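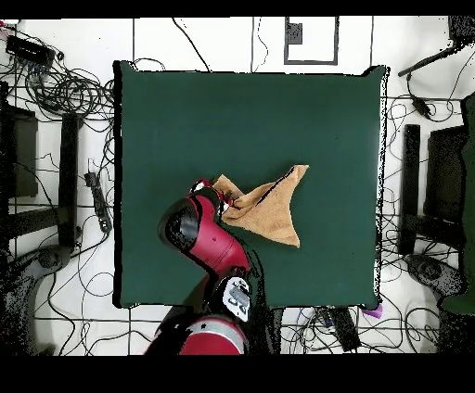

A television game show has many rules, and most of them are written long before filming begins. The people who make a show are called producers. They decide what each player must do, how long it may take, and what counts as finished. A task can be very simple, such as folding a tan towel on a green table, and it still needs rules. Must the corners meet? May a player start again?

At Prarka, a children's game show filmed in the town of Hovness, the rule book is 40 pages long. Every player receives a copy and reads it with a parent or guardian. Both must sign a form before the player may enter the studio. The form is called a consent form. To consent means to agree to something after it has been explained to you.

Players may change their minds. A player who wishes to stop tells an adult on the set, and filming stops.

Each episode of Prarka has 3 rounds. Two judges watch every round and write down the scores separately. If the scores do not match, the judges watch the recording again before a winner is named.

The studio has 900 seats for the audience. Audience members have rules as well. They may clap and cheer, but they may not call out answers. If someone does, the question is removed and a new one is read.

Words to know
Episode: one program in a series.
Set: the place where a show is filmed.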